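Reports > Community Grants > Pidusau Winter Bedding Program

About | Programs | Reports | Contact

Progress report to the Ranasinghe Fund, 19 Nov 2021
Prepared by Valentina Núñez, program coordinator

Since the last report we have finished fitting out the second storage room at the Brusov Street centre and moved all bedding stock out of the church hall. The move was planned for September but the shelving came late. We now have 824 items on the shelves, sorted by bed size and labelled by colour.

Referrals opened on schedule. Most come through the two health clinics and the school. Families fill in a one-page form and collect from the centre, or we deliver if they have no car. Delivery has been the slow part. We have one van and it was off the road for 4 days with a brake fault, so some households waited longer than we told them they would.

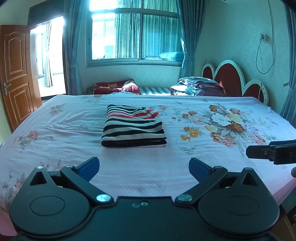 Folded striped knit on a floral sheet.

Knitted items remain the most asked for, especially in the older weatherboard houses on the east side. The Vulora knitting group has agreed to keep going through next winter if we can cover yarn. We have set aside $300 for this from the sundries line and would like your approval to do the same next quarter.

Spending is otherwise in line with the budget. Laundry costs are a little over because more donated blankets needed washing than we allowed for. Fuel is under.

Still to do before the final report:
- replace the dryer belt
- get the referral form translated into Spanish and Arabic
- confirm 2 more drivers for the Pidusau run

We would also like to discuss moving the final payment forward so that bulk sheets can be ordered before prices change.

Contact us | © Pidusau Winter Bedding Program | Back to top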